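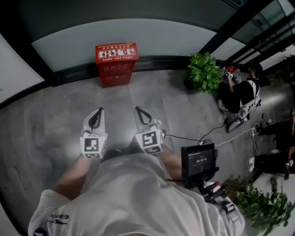 What the Floor Is Doing Under You

February 10, 2023
By Lihua Du

A floor is usually judged by how it looks on the day it is finished. The parts that decide how long it lasts are below the surface: the slab or joists, the moisture content of both, and whatever layer sits between them and the boards. Most complaints that reach an installer in the second year trace back to one of these.

Concrete is the slower problem. A new slab loses water for months, and the top dries well ahead of the middle. A surface meter reads only the top. The more reliable method is to drill into the slab, seal a humidity probe in the hole, and leave it until the reading settles. Dehua Du, who has run the flooring crew at Ulthorpe for 11 years, will not schedule an installation from a surface reading alone.

"The builder wants a date," he says. "The slab doesn't have one yet."

The Ulthorpe job last June was a single-story community building of 2294 square feet, with the slab poured directly on grade. A vapor barrier had been specified and was present, but it had been cut for a drain line and never taped. Probes near the drain stayed high while the rest of the building came down as expected. The crew opened the area, patched the barrier, and waited. Flooring went in 15 days behind schedule.

Wood over joists fails differently. Boards take up moisture from the air in summer and give it back in the heating season, and they move across their width far more than along their length. If the underside is damper than the face, the edges rise and the board cups. Sanding a cupped floor flat is a common mistake. Once the underside dries, the edges drop below the center and the floor is crowned, with less wood left to correct it.

Acclimation is often reduced to a number of days, which says little. What matters is the difference between the boards and the subfloor. Sekska, a small mill that supplies strip flooring, prints the moisture content at packing on each bundle. Kuleck, its main local competitor, does not, and its bundles have to be metered on arrival. Both products perform well when someone takes the reading.

Underlayment gets the most attention from buyers and has the least effect on moisture. Foam and cork change the sound of a room and the feel underfoot. A soft layer under a click-together floor also lets the joints flex, and a joint that flexes under a chair leg will eventually open. Dong, a distributor of sheet cork, recommends its denser grade for seated rooms and keeps the softer one for bedrooms.

Flatness is checked with a long straightedge and a pencil. High spots are ground down and low spots are filled — in that order, so that filler is not placed beside a ridge that is about to be removed. On the Ulthorpe slab this took about 200 pounds of leveling compound, most of it along the north wall.

The expansion gap at the perimeter is the last item and the easiest to lose. Baseboard covers it, so it is rarely inspected. Door casings and pipe sleeves need the same clearance as the walls, and a kitchen island fastened through a floating floor will pin it as firmly as a missing gap.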